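4. Picking up flat things: the rim module

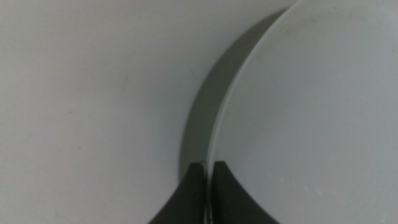
I wrote the rim module because I was tired of our planner giving up on dishes. Isel, our motion planner, is happy with mugs and bottles. Hand it anything wide and flat and it asks the depth pipeline for an antipodal pair, gets nothing it likes, and returns an empty list. Dishes don't have two opposite sides a small gripper can reach, so the only sensible grasp is a pinch on the edge, and Isel had no word for that. My first try was to fit a circle to the depth points and call it a day. That went badly, mostly on white dishes over pale tables, where the depth came back full of holes exactly along the lip. So I went looking for something in the wrist view that I could trust, and in Figure 1 you can pretty much see what I ended up trusting: the dark crescent beside the rim has a crisp border on the plate side and a soft, blurry one on the table side. One soft edge, one sharp edge, always in that order as you move in toward the dish. The detector is built on that and very little else.

Figure 1. Wrist view of a rim pinch on a white plate, one fingertip on each side of the edge.

The detector (we call it Fikholm, for no good reason) takes a strip of pixels ahead of the fingertips and scans across it for a steep brightness step paired with a slow ramp. If it finds both, it fits a short arc through the steps and reports a tangent direction plus a confidence. I don't fit the full circle anymore. Up close you only get a piece of the rim anyway, and a short arc gives a perfectly good tangent even when the radius estimate is garbage (and boy, is it ever garbage sometimes).

Control is a small loop on top of that. The gripper turns until the gap between the fingers lines up with the tangent point, then moves in along the arc normal with one finger passing over the dish and the other outside it. There are 2 thresholds to tune, one for the alignment error and one for the ramp width, and I've left both alone since June. Small marks on the dish face bothered me early on. Flecks and smudges do give you brightness steps, but they don't come with a ramp, so the pairing test throws most of them out. I had a fancier filter in there for a while and Syahrul Oei talked me into deleting it. He was right, and the code got a lot shorter!

For tuning I used 1,000 logged wrist frames from the Tindholm kitchen setup, and I held back 297 for checking. I labeled the tangent by hand on every one of the held-back frames, which was as much fun as it sounds. The first labels were sloppy near the fingertips, so I did those over with a bigger zoom and a lot of coffee.

The part I'm still not happy with is the handoff. Isel plans in the base frame and my loop works in the camera frame, and when the arm is near its reach limit the two can disagree about which way to turn. The wrist can then swing 90 degrees to reach a pose that was a small nudge away in the other direction. I patched this by passing the current wrist angle back to Isel as a soft cost, and that mostly keeps it calm. A proper fix would let the planner see the whole range of tangents along the visible arc and pick a comfortable one. Ljungberg, our constraint library, already supports goal regions of that shape, and I've started wiring it up on a branch.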